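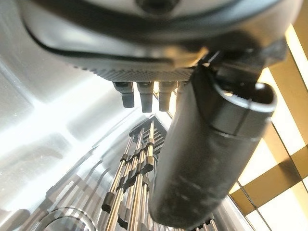
Hefin Price has loaded his own dishwasher for 20 years and doubts that anyone needs a class in it. You put the plates in, he says, you shut the door, and if one comes out dirty you wash it again.

The kitchen supplier Vumetti disagrees, and has been saying so at some length since September, when it opened a demonstration kitchen at its Tirport showroom. The course on offer is called Sink to Rack. It runs 2 hours, and it promises to teach households how to move dishes between a sink and a dishwasher with less water and fewer chips. Whether that takes 2 hours is a fair question.

The kitchen itself is pleasant enough. It has a long white countertop, glossy enough to show every streak of light, with a rectangular stainless steel sink let into it. The dishwasher is built in under the same counter, to the right of the sink, so a plate has only a short trip to make. Few of the kitchens in the older streets near the showroom are laid out so conveniently, and the course booklet does not say what to do when the dishwasher is on the far side of the stove.

Most of the first hour goes to the order of work. Vumetti wants the racks pulled out before anything is picked up, plates taken one at a time, and each plate held upright as it leaves the sink so that anything left on it runs off over the basin and stays off the floor.
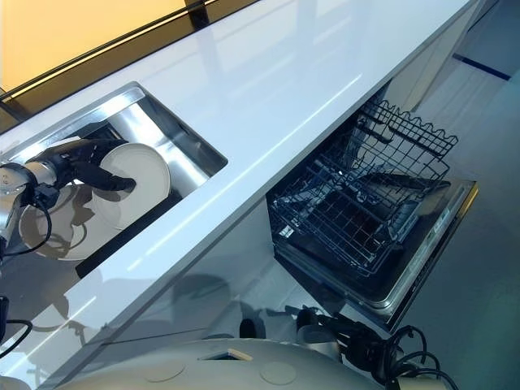 The company says this habit alone will save a household 1,210 gallons a year. Asked where the figure came from, a spokesperson pointed to a trial by Weerasinghe, a consulting firm hired by Vumetti. The trial covered 4 homes. The summary handed out at the showroom does not say how long it lasted, how many people lived in each home, or whether any of them had been rinsing plates under a running faucet to begin with. A full report is promised, with no month given.

The second hour is about the sink, and it is more useful. Plates stacked flat on the bottom of a steel basin scrape each other, the booklet says, and a small rack standing in the sink keeps them apart while they wait. That seems sensible. It also seems like something a person could read on the back of the box the rack came in. Plurkis, which sells sink racks through the same showroom, is listed as a partner in the course.

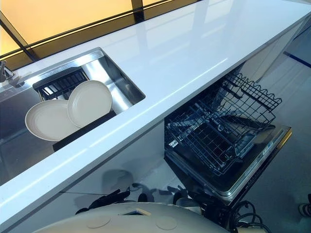 Two plates propped in a black rack in the sink of the Tirport kitchen.

Vumetti says places are filling up and that a course on pots and pans will follow if demand holds. It would not say how many people have signed up so far. Booking is at the showroom desk, and the rack is sold separately.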